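Sorting by Colour: How Residents of Cirodcombe Use Their Waste Bins

Project report, group 4
Marlene Buschmann, Joscha Ruppert, Elaheh Jafarzadeh
Supervisor: Sabine Rathjen

1. Introduction

In our home towns the paper bin is blue and the bin for packaging is yellow. When we came to Cirodcombe we found that the blue bin is for glass and the red bin is for paper, and in the first weeks all three of us made mistakes. From this experience came the question of our project: do people read the label on a bin, or do they only look at the colour?

The older literature which we found in the library is mostly about the size of bins and the distance from the door. Colour is mentioned only shortly. Elaheh has summarised these texts in Appendix A.

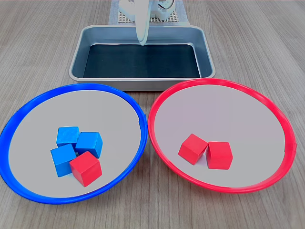
2. Method

We prepared a questionnaire with twelve questions and put it into 499 letter boxes in the district between the station and the river. The residents could give it back at the bakery or send it by post. We had 200 answers in the end, and this was more than we expected. The questions were in English and in Polish, as many families in this part of the town speak Polish at home.

In October we also visited two bin yards in the early morning, before the collection at half past seven, and noted which kind of waste was in the wrong bin. Bags which were closed we did not open, so these notes are not complete.

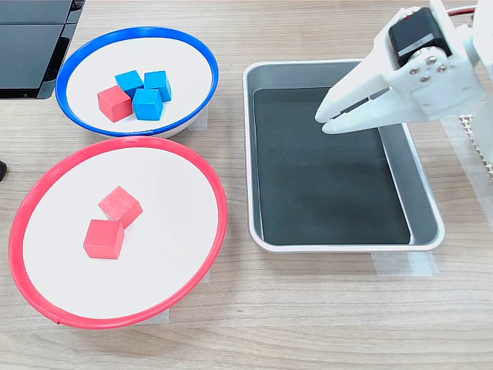 3. Results

3.1 Colour and label

Most people who answered said that they look first at the colour of the lid. Only a small group reads the label every time. People who had lived in the town less than one year read the label more often than the others – we had thought it would be the opposite.

Many answers had comments on the back side. The most frequent complaint was that the lid and the body of the same bin have different colours.
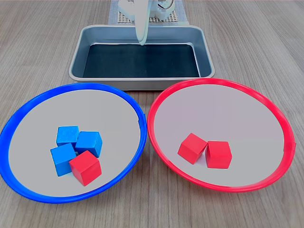 Figure 3. Containers with blue and red rims.

3.2 The bin yards

In the first yard the mistakes were mainly glass jars in the paper bin. In the second yard the bins stand behind a wall and there is no lamp. Wolfram Albers, who lives next to it, told us that in winter he finds the right bin by counting from the gate.
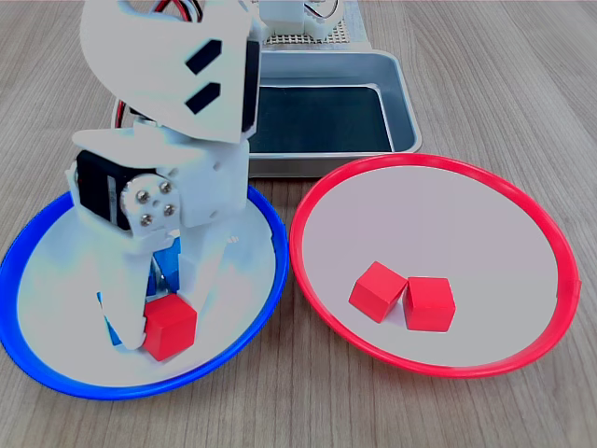 We could not compare the two yards in a fair way. The first one is used by fewer households and it has newer bins, and both things can have an influence on the result.

4. Discussion

Our sample is small, and persons who are interested in waste probably answered more often. We also forgot to ask for the age, and this we would change in a second survey. Still, we think that the town should use one colour for the whole bin and put a bigger label on the front side. A lamp in the second yard would also help and does not cost much.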